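July 24, 2018

Books I keep going back to in summer

So I finished rereading the Plalen books again last night, all 6 of them, and I have that hollow feeling you get when you close the last one and don't know what to do with your hands. I thought I'd come on here and talk about it while it's still fresh, because my sister is tired of hearing me go on and the cat has left the room.

If you haven't read them (and hardly anyone I meet has!), they're set in a river town called Lovavbridge, and for the first 200 pages of book one pretty much all that happens is a girl delivering letters. I know how that sounds. I gave up on it twice in high school. The third time I had the flu and nothing else within reach, and somewhere near the ferry chapter I stopped noticing I was sick.

What gets me every time is how patient it all is. The writer will give you two full pages on a woman waiting for a kettle, and then the thing you've been dreading since chapter one happens in half a sentence, in the middle of a paragraph about the weather. I missed it completely the first time. I had to go back and read it again with my mouth open.

Book four is still my least favorite, sorry. I know people love Captain Vasconcelos, and he does get the best speeches, but I can't forgive him for what he does with the map. This time around I liked him a little more, I'll admit. Maybe it's age. When I was 17 I thought anybody over 40 should know better, and now I read the scene on the stairs and think – well, he was tired, and he was scared, and there was no one to ask.

I also cried at Divix again. He's a dog, he's in maybe 56 pages of the whole series, and I cried at the gate scene on a crowded bus with my sunglasses on. A lady gave me a mint.

Rereading is a funny habit. I have a stack of new books by the bed that I bought with my own money, full of good intentions, and every July I walk right past it and pull down the same beat-up paperbacks. Book two is held together with packing tape. Book five has somebody else's notes in it from the used bookstore, and they write "NO!!" in the margin at all the same places I would, so I feel like we're friends.

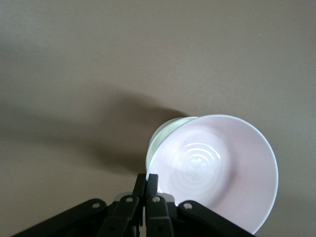

And then there's the ending, which I go back and forth on. I used to want one more chapter, just to see her get home and take her boots off. This year I was okay with leaving her on the bridge. Ask me again next summer, though, because I change my mind every time.

Next up is something from the bedside stack, I promise. There's a 600-page family saga at the bottom that's been holding up the other ones since last year, and a skinny mystery on top that I could probably get through in a weekend. Guess which one I'm leaning toward. If you've got a series you reread every year, leave me the title in the comments – long ones are fine, sad dogs are fine too, but please warn me about the dogs.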